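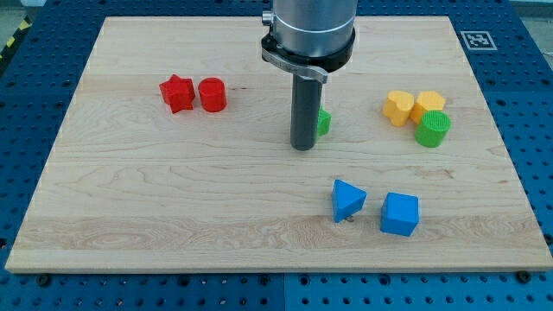
Waraporn Wannasri wanted to know if a maple board can go straight on the table for block play, or if it needs a mat under it. Straight on is fine. Mat only if the board rocks.

Board and shape blocks: your questions

Last updated: January
Reading time: 3 minutes

Which board should I get?

Maple if you can. Pale, so the colours show up properly, red and blue especially. Go for the big one. Small boards fill up and then everything ends up on the floor. The Denport is 840 mm on the long side, the Tuvbridge is 699. We use both at the centre. Kids prefer the Denport, grown-ups who have to carry it don't.

Mine has a dark wavy patch in the grain. Is it faulty?

No. That's figure in the wood, lots of maple has it. Won't affect anything. If you can feel a ridge with your fingernail, different matter, send it back.

Do I need to oil it?

Not for dry play. If you do oil it leave it a good long while before blocks go back on, otherwise they pick up a greasy film and dust sticks to them. Ask me how I know.

What colours and shapes do you start with?

Red, green, yellow, blue. Add others later if you must. Start with cylinders and stars. Cylinders because they stand up anywhere, stars because they don't always, and children like getting a star to stay upright.

The blocks feel ridgy. Can I sand them?

If they're 3D-printed you will feel fine lines, normal. Light rub with wet fine paper takes the edge off. Don't go mad, you lose the shine and it doesnt come back. Points of the star are the bit to check. Anything sharp, take it down.

Tarık Coşkun asked about varnishing them insted. We don't. Chips off.

How do you wash them?

Warm water, drop of washing-up liquid, old toothbrush for the ridges. Rinse, towel. NOT the dishwasher. Printed plastic can go soft and you get a cylinder that leans for ever more.

And the board?

Damp cloth, dry it straight after. Never soak. Wipe both faces, same amount, or it can cup. If it's cupped already, lay it hollow side down somewhere cool for 3 days and see.

My child sorts by colour only and ignores shape. Problem?

No. Leave them to it. Clémence Masson's tip: put out a single colour and let shape be the only thing left to sort. Works with ours, most days.

Games for one board?

Colour corners, all the reds together and so on. Copy-me, two boards side by side. Bridge, needs a flat-topped pair and something across. Missing one: eyes shut, take a block, what's gone? Swap 3 if that gets too easy.

Is it OK for under threes?

Not the small blocks, no. Choking. Get the Skirkex large set or wait.

I've lost a block, can I buy one?

Figueiredo do singles, all four colours. Their green is a touch darker than older sets. Email Ratree Kaewmanee at the centre first, there's a tin of strays in the office and yours may well be in it.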